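Lerkmont Words: a data card, more or less

What it is

Lerkmont Words is a list of 1,964 words and sayings as used in and around Lerkmont, a timber town that had three mills and a picture theatre and now has a very good roundabout. Each entry has a headword, a meaning, a sentence somebody really said, and a note on who would still say it with a straight face.

It began as a shoebox of index cards kept by Hamish Treloar, who taught at the primary school and wrote things down while pretending to mark spelling. Marama Bolger typed the cards up and has argued with about half of them since. Where the text says "we", it means the two of us on a day when we agree.

What's in the folder

words.csv – the list itself, one row per sense
sources.csv – speakers, by code and decade of birth
mendeck.txt – words from the Mendeck side of the river, kept apart at the insistence of both sides
rejects.txt – things we were told were local and which are in every dictionary in the country

The columns in words.csv are headword, sense, quote, speaker, decade, status and grumble. The last is free text. We tried calling it "notes" and it made no difference to what went in it.

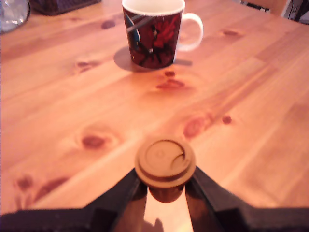 Timber words make up the largest part of the list, as you'd expect of a place where the football side was called the Offcuts. A good many of them are about faults. A "weeper" is a board that bleeds sap in summer, a "Wednesday plank" is one cut by a man thinking about the weekend too early, and a "cat's face" is a pair of knots close together, like the small dark one and the longer reddish one just below the mug on that pine tabletop. Hamish holds that a cat's face needs a third knot for the nose. Marama's uncle, who graded timber for a living, said two was plenty and the nose was for show. The entry has both senses, numbered, with the uncle's first.

Status codes

The status column takes one of four values.

live – heard in the last few years from someone under sixty
going – heard, but the speaker smiled
gone – remembered only
disputed – see grumble

A word can't be both gone and disputed, in theory. In practice there are 32 that are, and they've been marked disputed because those speakers are louder.

How the words were collected

Most came from talk: in kitchens, at the tip, in the queue at the chemist. We asked before writing anything down, apart from Hamish's early cards, where the speakers were seven years old and mostly asking for the toilet. Everybody quoted has a code in place of a name. This will fool no one in Lerkmont, where a single sentence about a ute is enough to identify the speaker and the ute.

Another 24 entries come from Graker's hardware, which kept a counter book of what customers asked for and what they turned out to want. "Dooverlackie, bent" appears in it more than once. The colour and grain terms in the book are first-rate. The spelling is its own dialect.
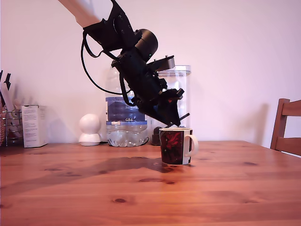

We left out nicknames of living people, and anything that was only rude. Words that were rude and also useful have stayed in.

Known problems

The speakers skew old. Younger people in town talk much like younger people anywhere, and got bored when we said so.

Dates are the decade of the speaker's birth, which says little about when a word came in. Please don't draw a graph from them. Someone did, and it was shown to us at length.

"Treloar" is listed as a verb, meaning to explain a thing past the point of need. Hamish has asked for it to be marked gone. It is marked live.

Pronunciation is given by rhyme only, and the rhymes work if you're from here. "Moult" is said to rhyme with "bolt" on our side and with nothing at all in Mendeck.

Five headwords have no meaning given. The speakers used them with complete confidence and couldn't tell us.

Using it

Teachers, radio people and homesick relatives may use the list freely, with the name Lerkmont Words attached. If you print the sentences, print them whole – several turn insulting when trimmed. Tea towels are all right. We'd like one.

Corrections

Send them to Marama, with the word, who said it and what they were doing at the time. Corrections from Mendeck are read in the order they come in, after the others. The next version is planned for August, once the argument over "scantling" has settled or one of us has moved house.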